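Hilow gallery - blocks, boxes and table coverings

Page 4, updated May

Hilow is the small parts store on the upper floor of the Mittal building. The gallery covers the blocks and boxes kept there, and the tables they are sorted on. Stock stands at 1,824 pieces, of which 462 are rectangular blocks in plain colours.

Blocks are listed by colour first and by length second. Colours are entered under the nearest plain name: orange, red, blue, grey. Shades within a colour are not recorded, as a single block can look lighter on one side than the other under the same lamp.

Boxes have their own list. White boxes with rounded edges are entered under Cidel and square-edged ones under Plusport, after the shelves they are kept on. Lids are stored separately.

Tables are covered in white before sorting begins. The covering is replaced when it tears or marks badly; wrinkles are left alone. Blocks are stood on end for checking - a squared-off end should sit flat, and a rounded or chipped one goes to the repair tray. Small parts are kept back from the table border.

Earlier pages show the shelves, the trays and the lids. Pictures may be reused within Mittal with the page number given.
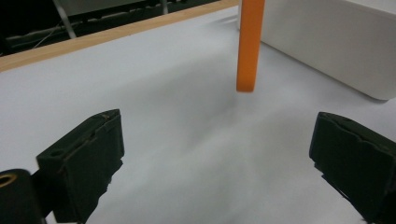 Orange block, upright, with a white box to the right. White table surface, light wooden strip along the far border.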